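Lehrveranstaltung Angewandte Robotik, Skript zu Einheit 6
Beschaffung und Bewertung von Zweiarm-Tischsystemen
Fallbeispiel: Zevlow-Zweiarmsatz mit Dienstleistungspaket Bestodero
Bearbeitung: Doğukan Kahraman

6.1 Gegenstand und Lernziele

Die Einheit behandelt die technische Bewertung eines käuflichen Zweiarmsatzes für den Labortisch. Untersucht wird der Satz von Zevlow in Verbindung mit dem Wartungs- und Einrichtungspaket Bestodero. Nach Bearbeitung sollen Sie ein Datenblatt auf prüfbare Aussagen reduzieren, eine geeignete Prüfaufgabe auswählen und ein Abnahmeprotokoll aufstellen können. Vorausgesetzt werden die Einheiten zur Vorwärtskinematik und zur Greifertechnik.

Die Preisfrage bleibt ausgeklammert. Sie wird in der Übung anhand der dort ausgeteilten Angebotsunterlagen behandelt.

6.2 Lieferumfang und Begriffe

Der Satz besteht aus zwei Armen mit Zweifingergreifern, einer gemeinsamen Montageschiene, den Anschlussleitungen und der Steuersoftware. Das Paket Bestodero ergänzt die Inbetriebnahme vor Ort, eine Nachkalibrierung und den Austausch verschlissener Servomodule. Beide Teile werden getrennt angeboten und sind auch getrennt zu bewerten. In studentischen Berichten wird das häufig vermischt: Eine schnelle Reaktion des Kundendienstes ist kein Merkmal der Mechanik.

Folgende Begriffe werden im Weiteren verwendet.

Arbeitsraum: Menge aller Punkte, die der Greiferbezugspunkt eines Arms erreicht.
Gemeinsamer Arbeitsraum: Schnittmenge der Arbeitsräume beider Arme. Für Übergaben und beidhändiges Halten ist allein diese Menge maßgeblich.
Wiederholgenauigkeit: Streuung der Istposition bei mehrfacher Anfahrt derselben Sollposition aus derselben Richtung.
Absolutgenauigkeit: Abweichung des Mittelwerts der Istpositionen von der Sollposition im Tischkoordinatensystem.
Zyklus: Folge aus Anfahren, Greifen, Bewegen, Ablegen und Rückkehr in die Ausgangslage.

Das Datenblatt nennt eine Wiederholgenauigkeit, aber keine Absolutgenauigkeit. Bei servobasierten Leichtbauarmen ist das üblich. Wer Positionen aus einer Kamera in Armkoordinaten umrechnet, benötigt jedoch die zweite Größe und muss sie selbst bestimmen.

6.3 Wahl der Prüfaufgabe

Starre Körper mit bekannter Geometrie eignen sich für den Nachweis der Wiederholgenauigkeit. Über den Nutzen eines zweiten Arms sagen sie wenig aus. Ein Würfel lässt sich mit einem Arm greifen und versetzen, der andere steht dabei still.

Für die Bewertung des Gesamtsystems wird daher ein biegeschlaffes Objekt herangezogen. Leitungen sind dafür günstig: Sie sind billig, nehmen bei der Handhabung selten Schaden und liegen nach jedem Versuch anders. Die Aufgabe lautet, aus einem verschlungenen Bündel eine einzelne Leitung zu lösen. Ein Greifer fixiert das Bündel, der andere zieht am freien Ende. Die Schwierigkeit liegt in der Auswahl der Griffpunkte. Bei überwiegend schwarzen Leitungen kommt hinzu, dass die Kreuzungen im Kamerabild schlecht voneinander zu trennen sind. 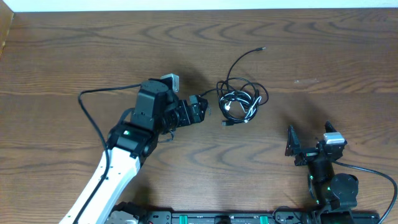 Hongmei Du hält dagegen, die Aufgabe sei für einen Produktvergleich zu schwer. Wenn ein Satz am Bündel scheitere, wisse man nicht, ob die Mechanik, die Bildverarbeitung oder die Griffplanung schuld sei, und eine Kaufempfehlung lasse sich daraus nicht ableiten. Sie schlägt vor, zuerst eine einzelne, offen liegende Leitung greifen zu lassen und das Bündel nur als zweite Stufe zu verwenden.

Der Einwand ist berechtigt und wurde in die Prüfvorschrift übernommen. Stufe A verwendet eine einzelne Leitung in bekannter Lage, Stufe B eine einzelne Leitung in beliebiger Lage, Stufe C das Bündel. In Stufe A wird ohne Bildverarbeitung gefahren. Fehler in dieser Stufe sind der Mechanik, der Kalibrierung oder dem Greifer zuzuordnen. Erst ab Stufe B geht die Erkennung in das Ergebnis ein.

6.4 Mechanische Befunde

Montage. Beide Arme sitzen auf derselben Schiene. Der Abstand der Basen ist dadurch reproduzierbar, solange die Klemmen nicht gelöst werden. Nach jedem Lösen ist die Relativlage neu zu kalibrieren, auch wenn die Arme augenscheinlich an derselben Stelle stehen. Ein Winkelfehler an der Basis wirkt sich am Greifer mit der vollen Armlänge als Hebel aus.

Zahlenbeispiel: Ein Verdrehungsfehler von 6 Milliradiant an der Basis ergibt bei einem Abstand von 1000 mm einen Querversatz von 6 mm. Der Versatz wächst in dieser Näherung linear mit dem Abstand. Rechnen Sie den Wert für die tatsächliche Reichweite Ihres Arms nach und vergleichen Sie ihn mit dem Durchmesser der dünnsten zu greifenden Leitung.

Leitungsführung. Die Anschlussleitungen der Arme verlaufen teilweise frei. Bei großen Drehungen im Handgelenk ist auf ausreichende Schlaufenlänge zu achten. Zu kurze Schlaufen erzeugen ein Rückstellmoment, das die Regelung als Last auffasst. Zu lange Schlaufen geraten in den Arbeitsraum. Für die Prüfaufgabe gilt das in besonderem Maß: Eine schwarze Anschlussleitung, die über den Tisch läuft, kann von der Erkennung dem Bündel zugerechnet werden. Die Leitungen sind vor Stufe B so zu verlegen, dass sie im Auswertebereich nicht auftreten. Andernfalls ist der Bereich zu maskieren und die Maske im Protokoll anzugeben.

Greifer. Zwei kurze Finger erlauben ein steifes Greifen, begrenzen aber die Eintauchtiefe in das Bündel. Taner Aydoğan hat in Stufe C versuchsweise verlängerte Fingeraufsätze verwendet. Die Eintauchtiefe nahm zu, zugleich rutschten dünne Leitungen unter Zug häufiger durch. Die Aufsätze gehören nicht zum Lieferumfang und bleiben in der Wertung unberücksichtigt.

Statusanzeige. Die grünen Leuchten an den Gelenken zeigen laut Handbuch die Betriebsbereitschaft des Antriebs. Sie ersetzen keine Sicherheitsfunktion. Beim Eingriff in den Arbeitsraum ist die Versorgung abzuschalten.

6.5 Bewertung des Dienstleistungspakets

Für Bestodero sind drei Größen zu erfassen: die Zeit von der Meldung bis zur ersten fachlichen Antwort, die Zeit bis zur Wiederherstellung der Funktion und die Vollständigkeit des Serviceprotokolls. Eine automatische Eingangsbestätigung gilt nicht als fachliche Antwort.

Die Vertragsunterlagen sehen eine Nachkalibrierung nach 2000 Zyklen vor. Unklar ist dort, ob nach Armen getrennt oder nach Gesamtsystem gezählt wird. Führt jeder Arm 1000 Zyklen aus, ist die Schwelle nach der zweiten Lesart erreicht, nach der ersten nicht. Lassen Sie sich die Zählweise vor Unterzeichnung schriftlich bestätigen. Dieselbe Unschärfe findet sich im Vergleichsangebot von Trajkovski, dort allerdings zugunsten des Betreibers formuliert.

Verschleißteile sind im Paket enthalten, soweit es sich um Servomodule handelt. Fingerbeläge und Anschlussleitungen sind ausgenommen.

6.6 Abnahmeprotokoll

Das Protokoll wird je Stufe geführt und enthält mindestens:

Softwarestand und Datum der letzten Kalibrierung
Lage der Basen auf der Schiene
Art und Durchmesser der verwendeten Leitungen
Anzahl der Versuche, in allen Stufen 40
Ergebnis je Versuch nach dem Schema gelöst, teilweise gelöst, abgebrochen
Abbruchursache, soweit feststellbar

Ein Versuch gilt als gelöst, wenn die gewählte Leitung das Bündel ohne verbleibende Kreuzung verlassen hat. Manuelle Eingriffe führen zum Abbruch. Das Wiederholen eines misslungenen Griffs durch das System selbst ist zulässig, die Zahl der Griffe wird notiert. Zwischen den Versuchen wird das Bündel von einer Person neu gelegt, die das Ergebnis des vorangegangenen Versuchs nicht auswertet.

Versuche, die wegen eines Kommunikationsfehlers nicht starten, werden gesondert aufgeführt und nachgeholt. Sie dürfen nicht stillschweigend entfallen.

6.7 Aufgaben zur Nachbereitung

Aufgabe 1. Skizzieren Sie den gemeinsamen Arbeitsraum zweier gleicher Arme in der Tischebene als Funktion des Basisabstands. Geben Sie an, ab welchem Abstand keine Übergabe mehr möglich ist.

Aufgabe 2. Entwerfen Sie eine Messung der Absolutgenauigkeit, die ohne externes Messsystem auskommt. Benennen Sie die dominierende Fehlerquelle.

Aufgabe 3. Formulieren Sie die Klausel zur Nachkalibrierung so um, dass nur eine Lesart möglich ist.

Die Lösungen zu Aufgabe 1 und 2 werden in der Übung von Bit-na Ban besprochen. Aufgabe 3 ist schriftlich abzugeben, Umfang höchstens eine Seite.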